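The Ulmont Linen Sheet Set

Home / Bedroom / Bed Linen / Ulmont

Choose your size: Single, Double, King, Super King
Choose your colour: Oat, Chalk, Slate Blue, Moss
In stock and ready to post

We have been selling bed linen at Bundus for a good long while now, and if there is one question that comes up more than any other, it is whether linen is really worth the extra money when there are perfectly nice cotton sheets to be had for less. We sell both, so we have no axe to grind. But the Ulmont is the set we sleep on at home, and we would like to tell you a bit about it before you make up your mind.

What it is made of

The Ulmont is 100 per cent flax linen, with no cotton or polyester mixed in. Flax is a tall, rather pretty plant with a small blue flower, and the fibre comes from the stalk. It is longer and stiffer than cotton fibre, and that is why a new linen sheet has a certain crispness when you first shake it out. Some people love this straight away (we do!) and others find it a little odd for the first week or so. Please give it a few washes before you decide. We wash every set once before it leaves us, which takes the edge off, but the real softness comes with use.

You will notice small thicker threads here and there in the weave. These are called slubs and they are a normal part of the yarn. If you prefer a perfectly smooth, even sheet, then our Tosh cotton percale may suit you better, and there is a link to it at the bottom of this page.

How it feels to sleep on

Linen lets air through very freely, and it can take up a fair bit of moisture before it begins to feel damp. On a sticky night in August that makes a great deal of difference. What surprises people more is that it is pleasant in winter too — it warms up quickly once you are in, and doesn't have that cold, slippery feeling you can get with a very fine cotton. We keep ours on the bed all year and simply change the weight of the duvet.

It does crease. There is no getting round that, and we wouldn't want anyone to buy a set thinking otherwise. If you take the sheets off the line while they are still very slightly damp and smooth them flat with your hands, most of the deep creases will fall out. The rest we have learned to like. You can iron it, of course, on a hot setting with plenty of steam, though we must admit we only ever do the pillowcases, and only when there are guests.

What is in the set

1 fitted sheet, elasticated all the way round
1 flat sheet with a deep turned hem at the top
2 pillowcases with an inside flap (1 pillowcase with the Single)

The fitted sheet is cut generously and will go over a mattress with a thin topper on it. Duvet covers are sold separately, in the same four colours, and are cut from the same cloth so that everything will match.

Washing and care

Wash at 40 degrees with an ordinary liquid detergent. Avoid bleach, and leave out the fabric softener, as it coats the fibres and stops them doing their job. Try not to cram the drum full, because linen likes room to move about. A tumble dryer is fine on low, but line drying is kinder and the sheets smell lovely afterwards. 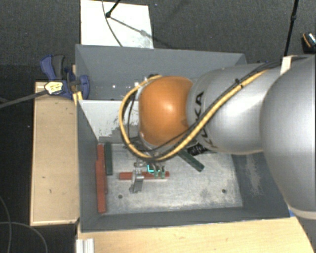 Darker colours, the Slate Blue in particular, should be washed on their own the first couple of times. After that they can go in with everything else. A little fluff in the first few washes is quite usual and soon stops.

Delivery and returns

Orders go out from our Pormont warehouse, and anything placed before noon will normally be packed the same day. The sets come folded in a drawstring bag made from offcuts of the same linen, which is handy afterwards for shoes or pegs. If you change your mind, send the set back unused and we will refund you. If there is a fault in the stitching or the cloth, please write to us even if you have washed it and slept on it, and we will put it right.

Not sure about the colour? Screens can be misleading, and Oat especially looks greyer on some of them than it does on a bed — it is a warm, porridgy sort of shade. We are happy to post you a small swatch of any colour free of charge. Just quote product number 2180 when you get in touch.

You may also like

Ulmont Duvet Cover
Ulmont Oxford Pillowcase
Tosh Cotton Percale Sheet Set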